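印刷する | メールで送る

11月のチャリティ朝食会のこと

Hurnvilleに住んで何年かになるが、地元の奉仕クラブの行事にきちんと関わったのは今年が初めてだった。これまでは朝食会のチケットを買い、パンケーキを食べて帰るだけの側だった。今年は厨房に入った。忘れないうちに書いておく。

きっかけはBrândușa Bucurさんからの電話だった。同じ通りの住人で、クラブの会員歴が長い。前の年まで鉄板を担当していた人が引っ越したので、朝5時半に来られる人を探しているという。早起きは苦にならないので引き受けた。会員でなくてもいいのかと聞くと、保健所の講習だけ受けてくれればいいと言われた。講習は公民館で夜に二時間。手の洗い方と、冷蔵庫の温度の話がほとんどだった。

朝食会の収益の使い道は毎年変わる。今年は町の図書室の暖房の修理と、高校生の通学バス代の補助に分けると決まっていた。ポスターにもそう書いてあった。以前のポスターは「地域のために」としか書いていなかったので、こちらのほうがいいと思う。チケットを売るときに説明しやすい。

チケットは22ドルの家族券と、一人用の券の二種類。私は職場で家族券を何枚か売った。売れ残りは当日の朝に返せばいいことになっていたが、返す分は出なかった。

当日は5時20分に着いた。会館の裏口は開いていて、Costel Mocanuさんがもうコーヒーを淘れていた、と書きかけて字を間違えた。淹れていた。大型のコーヒー沸かしが三台あり、一台はブレーカーの都合で廊下のコンセントからしか使えない。こういうことは紙に書いて壁に貼っておいてほしいのだが、貼っていない。来年のために書いておくと、使えないのは流しの横のコンセントで、窓側は大丈夫だ。

生地は前の晩に粉だけ量って袋に分けてあった。朝は牛乳と卵と油を入れて混ぜるだけでいい。混ぜすぎると固くなるので、粉が少し残っているくらいで止める。最初の一時間は火が強すぎて、縁ばかり焦げた。隣で卵を焼いていたHạnh Vũさんが、黙って私の側のつまみを少し戻した。それからは普通に焼けた。

7時に開場すると、列は玄関の外まで伸びた。思ったより子ども連れが多い。ソーセージは9時過ぎに足りなくなりかけて、Sorin Barbuさんが車で買い足しに行った。戻るまでの間は一皿二本を一本に減らして出したが、苦情は聞かなかった。少なくとも厨房までは届かなかった。

困ったのは皿のほうだ。会館の皿は陶器で、洗って回す前提になっている。ところが食洗機が一回に時間を取るので、8時台は皿が足りず、焼けたパンケーキがバットの上で冷めていった。途中から紙皿に切り替えた。陶器のほうが見栄えはするが、あの人数なら最初から紙皿でいいと思う。反省会でもそう言った。賛成と反対が半々くらいで、結論は出ていない。

シロップも書いておく。卓上の小瓶に詰め替える作業を前日にやったのだが、これが一番手間だった。手がべたつくし、瓶の蓋が合わないものがある。蓋の合わない瓶には底に青いテープを貼っておいたので、来年の人はそれを使わないでほしい。

印刷する | メールで送る

11時に閉めて、片付けは1時半までかかった。鉄板の掃除は、まだ熱いうちに水をかけて削るのが早い。床は高校生が何人か手伝いに来てモップをかけてくれた。バス代の補助を受ける予定の生徒も混じっていたらしいが、誰がそうなのかは聞かなかったし、聞く必要もないと思う。

会計の結果は翌週にBrândușaさんがメールで回してくれた。食べに来たのは400人。経費を引いた残りが1,166ドルで、これに玄関の募金箱の分は入っていない。募金箱は別の集計で、そのまま図書室に渡すそうだ。目標は1,000ドルだったので、届いたことになる。経費で大きかったのは卵とソーセージで、粉とコーヒーは町の食料品店のBrerariが寄付してくれた。店には礼状を出した。文面はEmilian Tomaさんが書き、手伝った者が全員署名した。

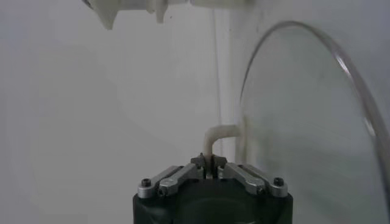 礼状については少し話が出た。寄付してくれた店や個人の名前を、会報に載せるかどうかという話だ。Emilianさんは全部載せるべきだと言う。私は、載せたくない人もいるだろうから先に一言聞いたほうがいいと思った。結局、今年は店の名前だけ載せ、個人には葉書を送ることになった。葉書は私が半分書いた。字が下手なので時間がかかった。

図書室の暖房は、修理の業者がまだ決まっていない。見積もりは一社からもらっていて、もう一社を待っている。司書の人の話では、閲覧室はまだいいが、奥の児童書の部屋が寒いらしい。本格的に冷える前に済めばいいが、業者の都合もあるので何とも言えない。バス代のほうは高校の事務室が窓口になり、クラブからは学校にまとめて渡す形になる。個別の申請はクラブでは受け付けていない。先日スーパーで聞かれたので、念のため書いておく。

クラブに入らないかとも誘われた。月に一度の例会があり、会費もそれほど高くない。ただ例会の時間が仕事と重なることが多いので、しばらくは行事の手伝いだけにさせてもらうと返事をした。それで構わないと言われた。会員の平均年齢は高めで、重いものを運ぶ人手がいるのだと思う。折り畳みの長机は一人で持つとかなり腰にくる。二人で持ったほうがいい。

次の行事は春の古本市で、本の受け付けは年が明けてから会館の裏口で始める。百科事典と古い雑誌は引き取れないそうだ。箱は小さめで、ふたが閉まるものにしてほしいとのこと。私は搬入の日に出るつもりでいる。

それから、朝食会の日に厨房に忘れ物があった。緑の持ち手のフライ返しと、子ども用の手袋の片方。どちらもBrândușaさんが預かっているので、心当たりのある人は連絡してください。

印刷する | メールで送る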